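Small drawers again. The Zavik cube I bought in January has a single drawer on plain wooden runners, and by March it was sticking on the last 40 mm of travel. Sanding did nothing. Candle wax lasted 5 days. 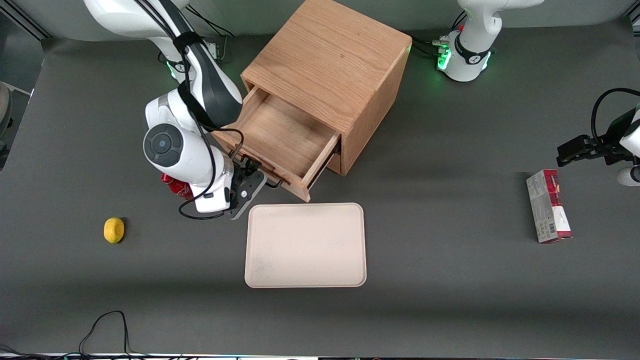

Runner friction depends mostly on load and on how square the drawer sits. I rubbed both runners with 300 grit, then applied hard paste wax. With the drawer pulled out and empty, as it is beside the pink tray, the side walls are easy to reach with a cloth. Refit, then load it gradually - mine takes up to 230 g of tea.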